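Aug 2, 2019

Today was the day for the blocks! I have been putting it off since we moved to Brornmont, and every time I walked past that heap of mismatched cartons I felt a little guilty. Then the new bins came in (the clear ones from Ziseck, which Wissam has been going on about) and I couldn't leave them alone. I was up early, had toast standing at the counter, and got to it before it was properly hot out.

I started with red because red is the smallest pile and I wanted to finish something. Four blocks, one bin, lid with the nice ribs on it. I know it's silly to give four little blocks a bin that big, but I wanted to see how the lid runs before I trusted it with the good stuff. It slides! I had been expecting the kind you have to press down at every corner until your thumbs hurt. You can have it most of the way over and still reach in at the open end.

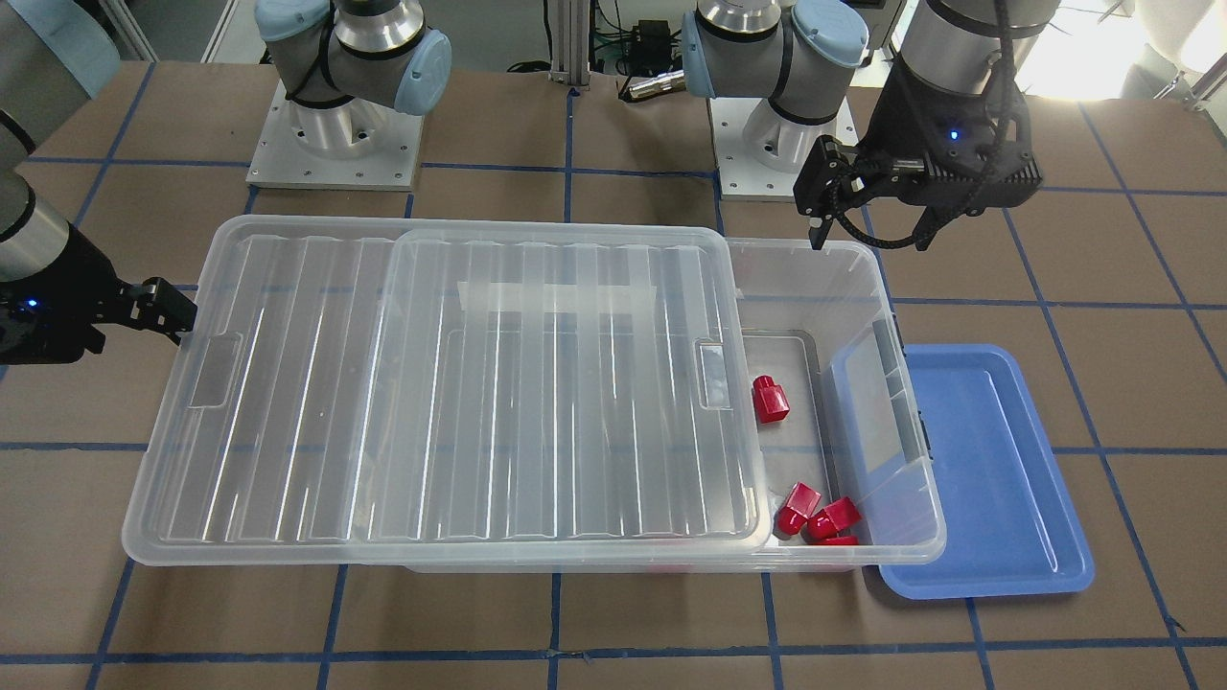
Will the red ones stay by themselves once the other colors are sorted? For now they will, and if the shelf gets tight they'll move in with the orange.

I wrote that down because Wissam Mahasneh asked me the same thing over the phone at lunch and I know he'll ask again. He is of the opinion that you sort by shape first and color second. I've tried it his way. It's fine for long ones and flat ones, but then you get to the odd pieces and you're standing there with one in each hand, and before you know it there's a bin called "other" and it's the fullest bin in the house. Color is quicker for me. I can do it with the radio on.

We have 800 blocks altogether, if the old list from Hoani is right, and I doubt it is. Hélène made that list in October and she was interrupted halfway through by the plumber. I only got through 228 by the time I stopped for lunch, which I thought was pretty good going! The greens took forever. Half of them were at the bottom of the Stultonine carton under a lot of old newspaper, and I kept stopping to read the newspaper.

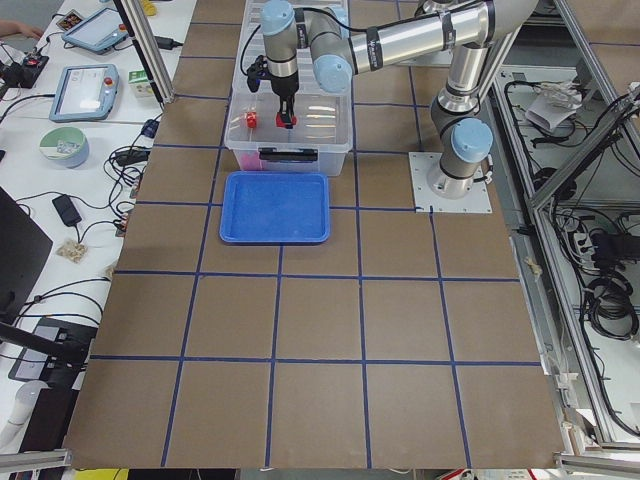 Hélène Landry says I make too much of the trays, but I do love a tray. My mother sorted buttons on one, and I think that's where I got it. You tip a handful out, push the ones you want to one side with a finger, and nothing rolls off onto the floor. The shallow blue one is the best of the lot, with its rounded corners and that bit of a rim, and it goes right in front of the bin so there's hardly any distance to carry anything. I want two more like it. I looked in the hardware store last week and they only had deep ones, and a deep one is just a box.

The blue tape squares were a good idea too. I'm a spreader. Give me a table and I'll have things on every inch of it, and with the squares I at least know where I meant to put them. I did the big shapes after lunch, the arches and the long flat ones, and found two that I was sure had been left behind in the move. So happy! One of them has Hélène's brother's initials scratched in the bottom.

I had 19 left over at the end that don't belong to any set I know. Some have a groove down one side. I put them in a paper bag and wrote a big question mark on it, and I'll take it over to Hélène's when I bring back her cake tin.

Labels I haven't settled. I'd like them low on the front so they can be read when the bins are stacked, and Wissam would like them on the short end. We'll see who gets to the shelf first.
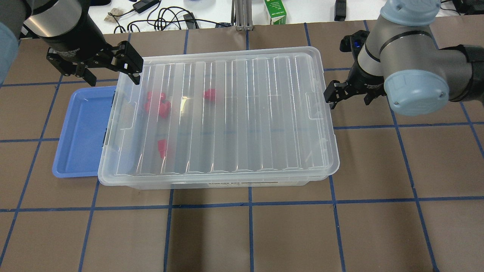 The red bin with its lid on, and my favorite tray beside it.

My back is a bit stiff from leaning and I had cereal for dinner, but I'm so pleased. I keep going back in to look. Yellow next, and then the wheels, which are a job all on their own. I need to buy more tape and ask Wissam for the shelf measurements, and find out if Ziseck does a smaller bin with the same kind of lid. If they do I want eight of them.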